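The last laundry in Odbridge

Geert Wouters starts at five. Lights, boiler, radio. By the time the bakery across the road has its shutters up, the first sheets from the Sondley guesthouses are already going round and he's on his second coffee.

He bought the place in March, 20 years after he first walked in to ask for a Saturday job. Back then Odbridge had four laundries. Now it's his, and the nearest other one is in Prasbridge, over the hill, and it only takes hotel work.

Small towns lose their laundries quietly. A landlord puts the rent up, a drum cracks, somebody retires. People buy a machine for the kitchen and get on with it. But the guesthouses can't, and niether can the barbers or the swim club, and that's the work that keeps Wouters open – towels, mostly. In a good week 2000 of them.
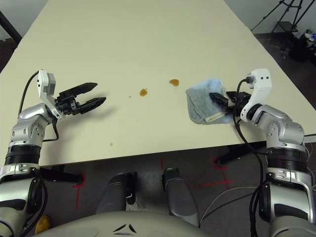

A light-blue towel, folded, on the table.

Money's tight all the same. Gas, water, soap, all up. One bad repair bill last winter came to $1000, and it came the same week the van failed its inspection. He paid for the boiler. Walked the deliveries for a while.

Ferhat Dönmez, who runs the Avcı barbershop on the square, remembers that. "He turned up with the bags on a hand cart, in the rain," he says. "I told him go home. He had six more stops."

Dönmez goes through towels fast and likes them folded in thirds, not quarters. Wouters does them in thirds. Guesthouses get quarters. The swim club doesn't care, as long as they're back by four oclock.

Would he sell? Someone asked, in the spring. He said he'd think about it and then didn't call back. There's a new drum on order – second-hand, from a school – and he wants the front window painted before the summer visitors come. Green, probably. His wife wants white.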